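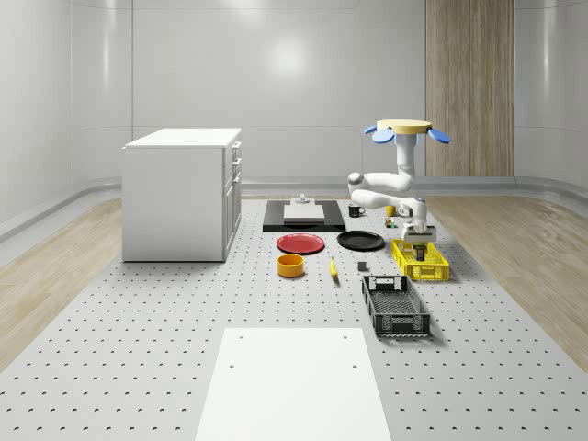

*Robot arm at the right side of a perforated worktable, among containers and tableware.*

So I finally made it to the sports media open day at the Gromel Center in Sarkau, after two Aprils of saying I'd go and then finding some excuse. I write a small blog on minor league hockey (hi, all of you who still argue with me about goalie rankings) and I mostly went for the panels, but I ended up spending half the day wandering.

Parking first, because you'll ask. The lot next to the building was full by 9:30 and I wound up on the street behind the train station. It's a nice walk if you're wearing better shoes than I was.

The main hall seats 1395 and for the opening talk it was close to packed, mostly college kids and people with podcasts. The talk was on how teams handle press access now that half the people asking for a pass run a newsletter out of their kitchen. I liked it a lot! One team said they had 870 requests last season and gave every first-timer the same short form to fill out. I've filled out that form. It is not short.

After that I went over to the Tsai Room for the session on players telling their own stories. Three retired athletes and a producer, no slides, lots of laughing. The best part was a long back-and-forth over whether you should let a player read a piece before it runs. I've always said no, and I still say no, but one of the swimmers made a pretty good case for at least reading the quotes back over the phone. I might try it.

Lunch was seven dollars for a sandwich and a drink, which I can't complain about (the pickle was extra, which I can). I ate on the steps with a couple who cover high school wrestling and drive ridiculous distances to do it.

In the afternoon you could sign up for a turn in the Sarine booth, where they sit you down with a headset and have you call a period of a recorded game. You get 30 minutes. I called a basketball game, a sport I haven't watched properly in years, and I ran out of words for "pass" almost right away. They send you the audio file afterward and no, I'm not posting it.

I skipped the closing panel on betting ads and went back to the hall for a second look at the old scorebooks, all pencil and coffee rings, in cases along the back wall. I could have stayed another hour with those.

If you're going next year, sign up for the booth as soon as you get in. The sheet was full before noon. And bring a sweater, the Tsai Room is freezing.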